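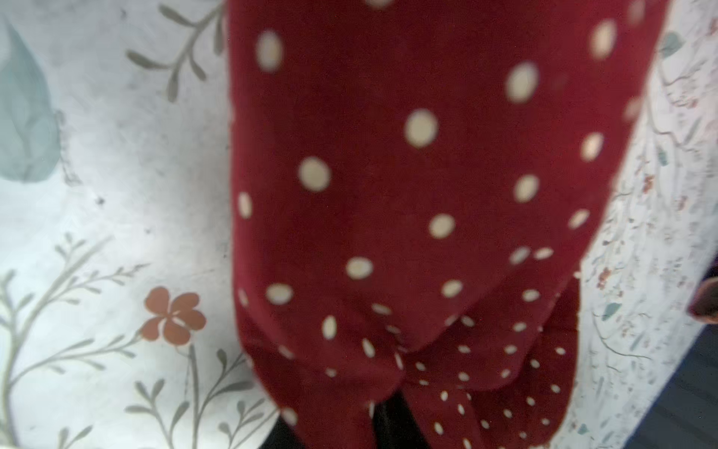 Flurkitz Wrist Set

Wrist-camera recordings of soft-goods handling, collected to compare two parallel grippers on the same arm. Maintained by Mahmoud Gaber and Adel Shehata at Alivbridge.

Status: version 2. Version 1 is withdrawn; its timestamps drifted against the joint log and should not be used for anything that depends on contact timing.

What is in the set

1353 episodes, split by gripper. The Hadar gripper has flat rubber pads and a wide opening. The Radwan gripper has narrow curved fingertips and closes faster. Both were mounted on the same wrist flange with the same small camera, so image differences between the two halves come mostly from finger shape and working distance.

Items are household fabrics: printed cotton, knits, towels, bedding, scarves, and clothing with ties or knots. Backgrounds are often fabric as well. A polka-dot cloth gathered into a knot over a floral print is a typical hard case, with pattern on pattern and few clean edges to segment. Plain items on plain surfaces are present but were not the goal.

Files

episodes/ holds one folder per episode, with wrist video, joint positions, gripper width, and motor current.
splits/ holds the train and held-out lists. The held-out list has 278 episodes and shares no fabric item with train.
calib/ holds camera intrinsics and the hand-eye transform for each gripper. Do not mix them. The Hadar mount puts the lens farther from the fingertips.
notes/ holds operator comments as plain text, one file per session. Spelling is not corrected.

Labels

Each episode carries an outcome (held, slipped, missed, double pick) and a grasp type (edge, fold, knot, flat pinch). Outcomes were assigned by the operator at the end of the episode. Gaber relabeled 200 episodes without seeing the first labels. Most disagreements were between slipped and missed, and we left both labels in for those. Use label_a if you need a single value.

Known problems

Focus is fixed. Parts of the cloth outside the focal distance are soft, and a hanging piece can be blurred at the top while the folds lower down are sharper. We do not deblur.

Exposure is automatic. White cloth often looks washed out and faint prints lose contrast. Color should not be used to match items across sessions.

Gripper width on the Radwan reads slightly open when fully closed. The offset is constant within a session but changes after a fingertip swap. Swaps are marked in notes/.

Motor current is not comparable between grippers. The Hadar controller filters it before logging — we could not turn this off.

Comparing the grippers

Report results by grasp type. The overall success rate is misleading because the Radwan half contains more knot grasps and the Hadar half more flat pinches. Shehata's script compare_types.py produces the table we use internally and drops any fabric item tried with only one gripper.

Changes since version 1

Timestamps taken from the arm controller clock.
Knot added as a grasp type; these were under fold before.
Duplicate towel episodes removed.
January sessions added, all with the second set of Radwan fingertips.

Send corrections to the maintainers with the episode folder name and the frame index.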